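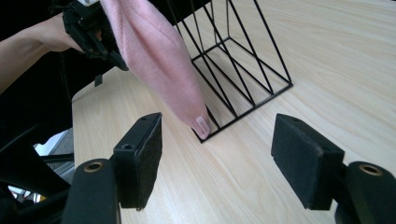 Robot butler still some way off, say people who have met one

Anyone holding off on the washing-up until a machine can do it may want to run the tap. A trial of household and shop chores by the automation firm Granano has finished its first stage, and the results, published in April, will not have frightened many cleaners.

The firm set its machines 300 attempts at ordinary jobs: hanging up a cloth, putting a magazine in a rack, straightening a shelf, moving a mug from one end of a table to the other. The mug went well. It has always gone well. Mugs are rigid, they have handles, and they stay the same shape while you think about them.

Cloth is another matter. A pink knitted thing with a label sewn on the end, dangling from a gripper over a black wire magazine rack, looks like a job for a bored child. To a machine it is a small crisis. The knit droops and folds where it likes, and the rack is mostly gaps, with thin rods set at angles and plenty of places for a soft corner to go astray. Granano's report gives cloth a chapter to itself, and the word "snagged" turns up on most of its pages.

For now the teaching is done by people. Someone takes a hand-held gripper, with foam pads on the ends of its fingers, and does the chore at the table over and over, so that a robot can later be shown how it goes. This has the odd result that a fair amount of tidying is already being done in the name of automation, all of it by hand, and much of it undone straight afterwards so that it can be done again. Parents of young children will know the system.

Granano is careful about its claims. Its summary says the machines are "approaching useful performance on selected tasks", and the selection is generous. Tasks taken off the list during the trial include fitted sheets, odd socks and anything kept in a drawer with a whisk. A duvet cover was tried and is not mentioned again after page four.

The shop floor has fared a little better. Banus, the homeware chain, gave over two aisles of its largest branch to a shelf-tidying machine supplied by Lengyel. It worked at night, when there were no customers to move things, and by the chain's account it faced up tins, boxes and storage jars neatly and without complaint. Tea towels it left alone, having been told to. Scarves were taken out of its aisles altogether after the first week. Staff on the early shift say they came in to find the jars perfect and one cushion travelling slowly up and down on the front of the machine, where it had been, as far as anyone could work out, since a little after three in the morning.

Banus says it is pleased and will carry on. It also says it is not cutting any shifts, and has advertised for more people to fold towels.

Speed remains the awkward part. A person can drop a cloth over a rack in two seconds while talking about something else. Granano's best machine takes a good deal longer and cannot be talked to. The firm points out that a robot does not mind how long a job takes, which is true, although the person waiting to sit at the table might.

Rivals are less patient, at least on paper. Duvton has been promising a home model that will clear, wipe and fold, and is taking names for a waiting list. It has not given a price or a date. The brochure shows a kitchen with nothing in it that bends.

Granano's second stage starts later in the year and will go back to cloth, with more fabrics, more racks and, the firm hopes, fewer pages on snagging. It is looking for households to lend everyday items, and would particularly like tangled ones. It should not be short of offers.

Last updated: April, 4.15pm

Contact the newsdesk | Copyright, all rights reserved | Back to top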